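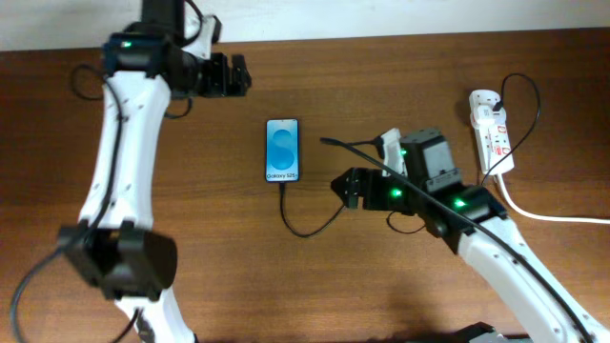 # Doing without the phone on a Saturday

The woman who runs the repair desk at the Coswood library gave up her mobile at weekends two years ago. She leaves it at home on Friday evening and picks it up again on Monday morning. She asked not to be named, mainly because her sister would never let her hear the end of it.

We met on August 18, 2018, at the café by the old Fakhoury bakery in Premberg. She had come in on the bus, carrying a paper timetable and a book of stamps.

"I didn't do it to make a point," she said. "My phone broke on a Friday and the shop was shut until Monday. When Monday came round I found I'd read a whole book and painted the back gate. So the next week I switched it off on purpose."

The first month was harder than she expected. She would reach for it on the stairs, in queues and when the adverts came on. She missed a lunch because the others had moved it by an hour and told everyone by message.

"I sat there with a bowl of soup and thought they'd all been in a crash," she said. "Then I went home and rang one of them on the landline, and she said, didn't you see the message? That was a bit of a low point."

After that she gave her landline number to 3 people and told them it was for changes of plan. It rings perhaps twice in a weekend. One of the calls is usually somebody selling loft insulation.

She still owns a smartphone and uses it a good deal in the week. Her bank is on it, and so is the rota for the library. She does not think much of people who say they could throw theirs in the river.

"I like it. It's useful. I look up bus times, I look up what's wrong with the boiler. I just don't want it on a Saturday when I'm meant to be doing something else."

I asked what the something else was. She had to think about it. There is the gate, which needs doing again. There is an allotment on the Radildale side of the railway, where she grows beans, onions and more courgettes than she can give away. And there is walking, which she took up because she had run out of things to do indoors.

She used to track her walks on the phone and aim for a number. Now she has a folding map with a split down the middle, mended with tape. Her usual route goes out past the Coswood water tower and back along the canal.

"I don't know how far it is. It takes me from breakfast until I'm hungry."

Getting lost has happened once. She took the wrong side of a wood in September, came out on a farm track and had to ask a man on a tractor. He told her to follow the pylons, and she was home before dark.

Photographs are what she misses most. Her old phone had 1340 pictures on it when it broke, and she had saved very few of them anywhere else. She now has an ordinary film camera, bought at a car boot sale for 40 pounds, and takes it out when there is something on. She gets the films developed at the chemist's and puts the prints in a shoebox.

"Half of them are my thumb," she said. "But I do look at them. I never looked at the others."

Her family have mostly got used to it. Her mother approves, having never owned a mobile. Her nephew, who is fifteen, thinks it is very odd and tried it himself for one Sunday in the spring. He lasted until the football started.

I wondered whether she worried about emergencies. She said she had, at first, and for a while she carried the phone switched off at the bottom of her bag. It kept getting switched on. She now carries a card with a few numbers on it and some change, although she admits that the last phone box in Premberg has been turned into a bookshelf.

"If I fell over on the canal path, someone would come by. It's full of people. They'd be looking at their phones, so I might have to shout."

She has no plans to stretch it to the whole week. Work would not allow it, and she says she would not want to in any case. On Monday mornings there are usually up to 400 messages waiting for her, nearly all from the same two groups. She reads the last few, answers anything with her name in it and leaves the rest.

"By Monday they've sorted it out – whatever it was," she said.

Her bus back to Coswood was due, and she checked it against the clock over the counter. The timetable said ten past. It came at twenty past, and she spent the wait telling me what to do with a courgette.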